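The hotel laundry and housekeeping floor at Sturnley employs 29 people, and since September they have been told that Mevora's arm will take "the dull part" of clearing kitchens in the long-stay suites. I have my doubts about which part is dull.
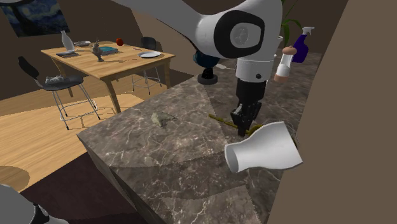
My quarrel is with the word "help." Managers say it, and then the room quota goes up to 19. A person clearing a counter makes small judgments all day — a white vase on its side gets stood up, a crumpled scrap gets a second look before it goes in the bag. Train an arm to do the lifting and those judgments remain, handed to whoever checks its work, at the same pay.

Ask who gets the saved minutes. I have yet to hear an answer.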